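4.2 Touring comedy and the portable set 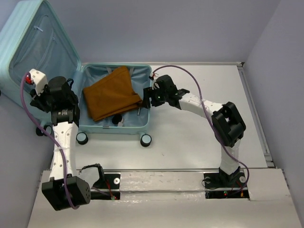 Figure 3. An open light blue suitcase with a folded mustard-orange cloth in its base.

We came to the touring companies expecting that a smaller set would mean a smaller show. Our notes from the Cluminberg season changed our minds almost at once, and this part of the study was a delight to work on. When a farce leaves its home theatre and goes on the road, it loses its staircase, its balcony and most of its doors. The laughs, as far as we could tell from the recordings, mostly stay put!

The case that taught us the most was The Lodger Upstairs, directed by Abdelilah Bennani for the Dhanial Players. The home production had a full two-storey flat with a working kitchen hatch. The touring version played in front of a plain curtain with a table, a coat rack and 2 free-standing door frames on castors. Bennani told us he had dreaded the second act, where the landlord has to miss the lodger by a hair's breadth again and again. On the road, the actors simply wheeled the doors to wherever they were needed, in full view of the crowd, and the audience at Siston began to laugh at the wheeling itself. By the third week the cast had built a whole running gag out of a door that kept arriving late.

We think this tells us something useful about how farce works (and it fits nicely with the earlier discussion of timing in Section 3). A farce asks its audience to keep a map in their heads: who is behind which door, who knows it, who is about to open it. In the home production the set draws that map for them. On tour the actors have to draw it, with a glance or a pause, and the audience has to lean in and help. Several people we spoke to in the foyer could describe the missing balcony in some detail, down to its railing, although the touring version had never shown them one.

The room matters too, of course. The Siston hall seats 235, and the back row is close enough to catch a raised eyebrow. The Bruren Playhouse seats 1,180, and there the same glances got lost past the middle of the stalls. The company's answer was to slow the second act down and to use the whole width of the stage, so that a near miss became a long, silly chase from one side to the other. We enjoyed both versions very much, but they were different kinds of comedy. At Siston the audience was in on a secret. At Bruren they were watching a sport, and they cheered like it.

Colour and costume did more work than we had expected. With no painted walls to set the mood, the designer dressed each character in one strong colour and kept to it all evening. A green scarf left on the coat rack was enough to tell the whole house that the aunt was still in the building. In the home production the same scarf was there every night and drew no response that we could hear. We would love to see this followed up with other plays, especially those written for a very busy set.

There are limits to what we can claim. The August recordings were made from a single spot at the back of each hall, and laughter near the microphone is louder than laughter far away from it. We also have only the one company in both forms. Still, the tour played to more than 3,000 people, and the pattern in the second act held at every stop where we were able to record. The first act was far less steady, perhaps because it depends on a long telephone call that some houses adored and others sat through politely. We return to the telephone call in Section 5, where we look at solo business and the problem of the unseen partner.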